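Vergleich zweier Parallelgreifer beim Aufnehmen von Textilien
Projektbericht, Studienprojekt Robotik, März 2026

3.2 Versuchsaufbau
Verglichen wurden der Zweifingergreifer Kartha mit starren Fingern und der Grevico mit federnd gelagerten Fingern. Beide wurden nacheinander am selben Arm montiert und über dieselbe Steuerung (Trastmont) angesprochen. Die Handgelenkkamera blieb in beiden Messreihen unverändert, ebenso Belichtung und Weißabgleich. Als Greifgut dienten Kleidungsstücke aus Kunstfaser und Baumwolle, die vor jedem Durchgang neu abgelegt wurden. Die Zielposition gab der Bediener per Fernsteuerung vor, das Schließen erfolgte automatisch mit fester Kraftgrenze.

Ein Griff galt als erfolgreich, wenn das Teil 4 Sekunden lang ohne Bodenkontakt gehalten wurde. Griffe, bei denen ein zweites Teil mitgezogen wurde, sind gesondert erfasst. 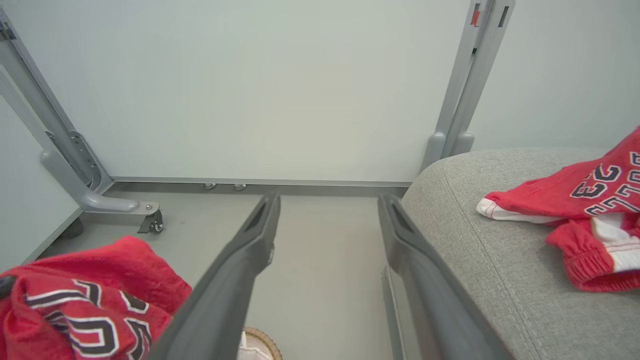
Abb. 5: Sicht der Handgelenkkamera zwischen den Greiferfingern; rechts ein rotes Trikot auf einem hellgrauen Polster.

3.3 Ergebnisse
Je Greifer wurden 211 Griffe ausgewertet. Mit dem Kartha waren 104 davon erfolgreich, also knapp die Hälfte. Die meisten Fehlgriffe entstanden beim Anheben: Die Fingerspitzen fassten nur eine einzelne Stofflage, die unter Zug herausrutschte. Der Grevico schnitt auf weicher Unterlage besser ab, zog dort aber häufiger ein zweites Teil mit. Auf hartem Boden war der Unterschied zwischen den Greifern gering.

Die Tiefenschätzung aus dem Kamerabild war bei beiden Greifern die größte Fehlerquelle. Die Finger verdecken den unteren Bildbereich, sodass der Bediener den Abstand zum Stoff kurz vor dem Schließen nur noch schätzen konnte. Eine um wenige Grad stärker geneigte Kamera wurde in Kosau kurz erprobt - die Halterung kollidierte jedoch mit dem Kabelabgang am Handgelenk.

3.4 Offene Punkte
Die Kraftgrenze wurde nicht variiert. Für die zweite Messphase im Juni sind gummierte Fingerauflagen und eine überarbeitete Kamerahalterung vorgesehen.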